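8 Apr 2023

The backup of the Ruppert database finished at last, after 22 failed attempts since January. I was so tired that I only looked at the green line and drank my tea.
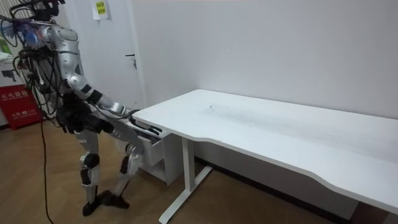

Valter Haugen
Database administrator, Cunside

The problem was the old storage volume. It had 900 GB and the log files took nearly all of it. I moved them to a separate disk, and then the job ran in 15 minutes. I should have done this already in winter, but I was afraid to touch the server while the Skonthorpe office was using it.

I also tested a restore on the second machine. Two tables came back with the wrong date format, so I wrote to Usel support and asked which setting they recommend. They have not answered yet.

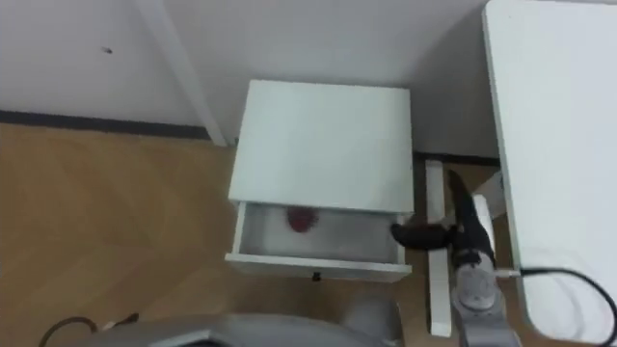

Tomorrow

Restore again with the new setting. Compare the first 1,000 rows by hand. Ask for a bigger disk.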